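The Table After Lunch

Can a machine clear up after people yet? Our writer spent an afternoon with a company that believes the answer is close, and with a woman who has done the job since 1997.

Marleny Sánchez does not hurry when she clears a table. She takes the plates first, then the glasses, then whatever is left, and while she does this she is usually talking with somebody about something else. She started in a hotel dining room in 1997 and now she runs the cleaning crew of an office building, where the lunch tables must be ready again by two o'clock. When I asked her to explain her method, she looked at me as if I had asked how she walks.

This is the difficulty for the engineers at Gatilon, a small company which wants to sell a robot for break rooms and cafeterias. They must explain every part of the job to a machine, and the people who know the job best have no words for it. A person who picks up a drink can decides many things before her hand arrives. Is there something inside? Will it slide? Is the owner coming back for it?

I visited Gatilon in March. I had expected a show, with music perhaps, and a robot which would bring me coffee. What I found was a table with a few things left on it, and several engineers who were patient in a way I am not.

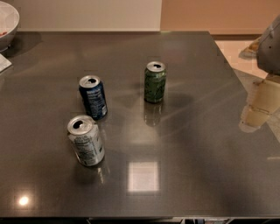 Yurani Marulanda leads the group that works on grasping, and before that she spent six years programming machines that packed fruit. In a packing house, she told me, you can change the world to please the robot. You paint the belt a dull color, you fix the lamps, and you throw out any box with the wrong shape. In a break room you can change almost nothing. The furniture was chosen by somebody who liked how it looked in a catalog.

A shiny table is one of the things she complains about most. For us a reflection is so ordinary that we stop noticing it. The software has to learn that the second can, the one hanging upside down under the first, cannot be picked up. The lamp in the ceiling also appears again on the table, and an early version of Gatilon's program took such a patch of light for a napkin and tried to wipe it away. "It was very serious about this napkin," Marulanda said.

Then there is the can itself. A closed can is strong. An opened one is weak in the walls, and its weight is a secret. The same blue can may be full, or half full, or have one warm mouthful at the bottom, and from outside it looks the same. If the fingers press too little, it slips. If they press too much, the metal bends and the drink comes up through the hole. Marulanda's group prefers to hold a can high, near the rim, where the metal is stiffer. Sánchez, when I told her this, said that she does the same with glasses, but for another reason: people do not like to see your fingers where they drink, so she goes low with a clean glass and high with a dirty one only when nobody is looking.

The company keeps a long written list of situations the robot must handle before it may be called a product. There were 352 of them at the time of my visit, and the list was getting longer. Number 37 says only "open can, unknown content, other cans near." It has been there from the first month. Marulanda considers it solved on some days and not on others.
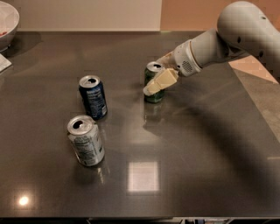 Speed is the other subject, and at Gatilon they speak of it less happily. Sánchez can clear a table for four in the time it takes me to find my coat. The robot thinks before each object, moves, thinks again, and closes its fingers with great care. If you watch it as you watch a worker, you become nervous and want to help. Marulanda asks her visitors to compare it with a dishwashing machine. Mine at home needs two hours, and I have never stood in front of it and complained.

The argument is a good one, but it has a weak place. A dishwasher does its slow work behind a door. A cafeteria robot would do it between people who want to sit down. Druscombe, a catering firm that tested an earlier model for some weeks, sent it back with a polite letter. The staff had begun to clear the tables before the robot could reach them, because they felt bad for the guests who were waiting.

Cemaneck, a competitor, has chosen another road. Its machine does not grasp single objects at all. It pushes a tray onto the table and expects people to put their things on it. Marulanda thinks this is clever and a little sad. Sánchez thinks it is a tray.

Gatilon's next goal is 1000 objects cleared in a row without a spill and without a person touching the controls. The test will be done in a real break room, at a transport company called Llanos, where the drivers come in at all hours and leave what they leave. Marulanda would not give me a date.

I asked Sánchez if she would like to have such a robot in her crew. She thought about it longer than I expected. For the night shift, yes, she said, when the building is empty and it can take as long as it wants. She would also like to know who is going to wipe the table afterward.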